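The Second Call

Jasmina Radonjić has kept the same account list at Burketti for six years. It has 400 names on it, give or take the few that close or change hands, and she says the most useful thing she does with it is ring people who have already said no.

Burketti sells shelving and shop fittings to independent retailers, mostly in towns the size of Fullville. The first call is easy enough to make. A rep introduces the range, leaves a catalogue and asks when the owner might be looking to refit. Most owners say they aren't, and in most sales offices the name then slides to the bottom of the pile.

Radonjić puts a date beside it instead. If a shop's lease comes up in April, she calls before then. If the owner mentioned a quiet spell, she waits for it to pass. Her notes are short: what the person said, in their own words, and what she said she would do next.

"I don't write 'not interested'," she says. "I write 'has a cousin who builds cabinets'. Then I know what I'm talking about next time."

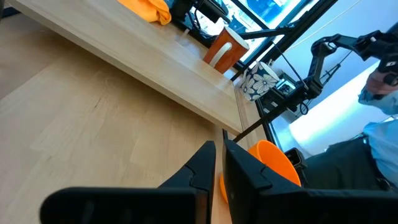 An orange bowl on a light wooden surface.

The second call is shorter than the first. She doesn't repeat the pitch. She brings up whatever the owner told her, asks whether it has changed, and stops talking. If the answer is still no, she asks if she may call again, and most people say yes.

Nic Aodha, a gift shop that turned her down twice, placed its first order after the third call. It was a small one, a single counter unit. The owner had remembered that the delivery charge was explained properly the first time around.

The method has its costs. Notes take time, and Burketti's old system had no room for them, so for a long while they lived in exercise books. The company moved to Sillavum last year, and typing up the books took most of a winter. Some of the newer reps still prefer to work fresh leads - there is more of a thrill in it, and the bonus scheme used to favour them.

That scheme has since been changed so that a reopened account pays the same as a new one. Radonjić had asked for it at three reviews running.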